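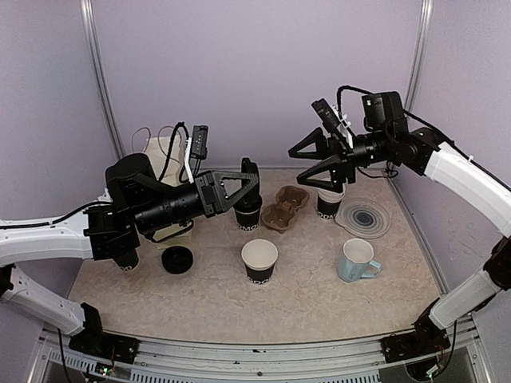

Einen Becher wegräumen könne jedes Kind, schreibt Chih-ming Yau, und gerade deshalb werde die Aufgabe seit Jahrzehnten unterschätzt. Wer wissen wolle, wie weit die Maschinen seien, solle ihnen beim Aufräumen zusehen, am besten eine ganze Schicht lang und ohne Zeitraffer.

Kapitel 14
Handgriffe: Was Maschinen im Haushalt und im Laden schon können

14.1 Eine alltägliche Aufgabe

Nach einer Besprechung stehen auf einem Tisch Pappbecher, ein Deckel, ein Becherträger aus Faserformstoff, ein Teller und eine Keramiktasse. Die Pappbecher sollen weg, Teller und Tasse sollen bleiben. Für einen Menschen ist damit alles gesagt. Er greift zu und redet dabei weiter.

Für ein zweiarmiges Robotersystem ist damit noch fast nichts gesagt. Es muss Pappe und Keramik auseinanderhalten, obwohl beide die Form eines Bechers haben. Es muss die Griffstelle so wählen, dass der andere Arm nicht im Weg ist. Die Kraft muss reichen, um den Becher zu halten, darf ihn aber nicht eindrücken. Ist noch Kaffee im Becher, verschiebt sich beim Anheben der Schwerpunkt. Zuletzt muss das System erkennen, wann die Aufgabe beendet ist.

In Kapitel 13 wurden Industrieroboter behandelt, die ein bekanntes Teil an einer bekannten Stelle aufnehmen. Dort liegt die Leistung vor allem in der Vorbereitung: Vorrichtungen, Zuführungen und Schablonen sorgen dafür, dass jedes Teil gleich liegt. Eine Küche hat keine Vorrichtungen. Ein Verkaufstresen auch nicht.

14.2 Feste, dünnwandige und schlaffe Gegenstände

Für die Beurteilung von Haushaltsaufgaben hat sich eine einfache Einteilung der Gegenstände bewährt.

Feste Gegenstände behalten ihre Form, wenn man sie anfasst. Eine Tasse gehört dazu. Schwierigkeiten machen hier das Gewicht, glatte Oberflächen und der Henkel, der je nach Drehlage nützt oder stört.

Dünnwandige Gegenstände geben nach. Ein Pappbecher lässt sich am Rand gut fassen, knickt aber in der Mitte leicht ein. Mit einem Zweifingergreifer ist er bei passender Kraftregelung beherrschbar. Durchsichtige Teller sind mechanisch weniger heikel, dafür sehen Kameras sie schlecht. Tiefensensoren liefern an klarem Kunststoff oft Lücken oder messen die Tischplatte darunter.

Schlaffe Gegenstände haben keine feste Form. Tüten, Lappen, Wäsche und Kabel gehören hierher. Die Lage einer Tüte lässt sich nicht mit sechs Zahlen angeben wie die einer Tasse, und sie ändert sich bei jeder Berührung. Eine Öffnung, die eben noch da war, kann im nächsten Augenblick zugefallen sein.
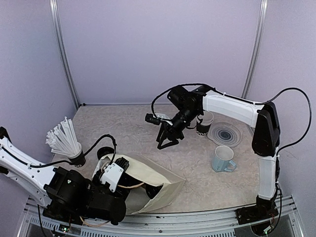

Aus diesem Grund ist das Einfüllen in einen Beutel deutlich schwerer als das Abstellen in einer Kiste. Ein Mensch hält mit der einen Hand den Rand auf und legt mit der anderen ab. Er spürt, ob der Rand nachgibt, und greift ohne hinzusehen nach. Ein Roboter mit zwei Armen kann dieselbe Aufteilung benutzen, muss aber beide Bewegungen aufeinander abstimmen und verdeckt sich dabei häufig selbst die Sicht. Kameras am Handgelenk helfen, solange die Finger nicht schon im Beutel sind.

14.3 Wie misst man den Stand der Technik?

Vorführungen zeigen in der Regel den gelungenen Durchgang. Für eine Kaufentscheidung sagt das wenig. Brauchbarer ist eine Versuchsreihe mit vorher festgelegten Regeln.

Die Firma Darorex hat eine solche Reihe in Tulville durchgeführt, in einer nachgebauten Teeküche. Das System Tarari sollte einen Tisch abräumen. Gewertet wurden 300 Durchgänge mit wechselnder Anordnung. In 170 Durchgängen war der Tisch am Ende frei. Zählt man nur die Durchgänge, in denen außerdem kein Mensch eingreifen musste, bleiben 139.

Beide Zahlen sind richtig und beantworten verschiedene Fragen. Die erste sagt, ob die Arbeit erledigt wurde. Die zweite sagt, ob man währenddessen den Raum verlassen konnte. Wer einen Prospekt liest, sollte prüfen, welche von beiden gemeint ist – und ob die Zeit pro Durchgang überhaupt angegeben wird. Beim Abräumen eines Tisches darf eine Maschine langsam sein, wenn sie nachts arbeitet. An einem Tresen, vor dem Kunden warten, darf sie es nicht.

Das Kaffeehaus Fu, das den Einsatz hinter der eigenen Theke erwogen hatte, entschied sich im Februar dagegen. Ausschlaggebend war der Platzbedarf der Arme neben der Spüle. Die Erfolgsquote kam in der Begründung erst an zweiter Stelle.

14.4 Begriffe für dieses Kapitel

Autonomer Erfolg: Die Aufgabe ist nach den vereinbarten Regeln erfüllt, und vom Start bis zum Ende hat niemand eingegriffen.

Eingriff: jede Handlung eines Menschen, die den Ablauf verändert. Auch das Zurechtrücken eines Gegenstands zählt dazu.

Verdeckung: Ein Teil des Arbeitsbereichs ist für die Kamera nicht sichtbar, etwa durch den eigenen Arm.

Der nächste Abschnitt beginnt mit dem Greifen fester Gegenstände und führt die Kraftregelung an einem einzelnen Finger ein. Die Gleichungen aus Abschnitt 13.2 werden dabei vorausgesetzt. Beutel und Textilien folgen in Abschnitt 14.7 – bis dahin bleibt der Behälter in allen Rechenbeispielen eine offene Kiste mit starren Wänden.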